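4.2 Two-arm placement in simulation

The second task asks the policy to move a pet bowl into a marked area on the table. We chose it for its shape. The rim is low, the basin is split into two recesses, and a grasp that works on one side does not always carry over to the other. All scenes were built in Clirkano, and the object meshes come from the Lekusside set.

We collected 400 demonstrations by teleoperation and expanded them to 3,386 by changing the starting pose of the bowl, the lighting and the wall color. Distractor objects were drawn at random and placed outside the target area. Each episode was capped at 500 control steps. An episode counts as a success if the bowl is at rest inside the outline when the cap is reached and both grippers are open.
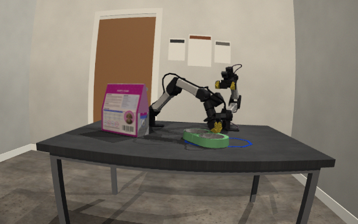 Page last modified: Tuesday, January 30, 2018

Figure 2. Rendered view from the bowl task. The yellow fingers of the left arm are just above the far rim of the green bowl, and the gripper of the right arm is raised. The blue outline marks the target area. The pink box is a distractor.

Most failures came from the approach. When both arms moved in at the same time, the wrists often came close enough to trigger the collision check, and the episode ended early. Adding a short wait for the second arm – as proposed by Wegener for the Lerkum benchmark – removed most of these cases but made the episodes longer. We kept the wait in all later runs.

The Fabbri baseline treats each arm as a separate policy with no shared state. It learned to reach the rim but tended to tip the bowl during the lift. Our joint policy tipped it less often, although it still had trouble when the bowl started close to the table edge.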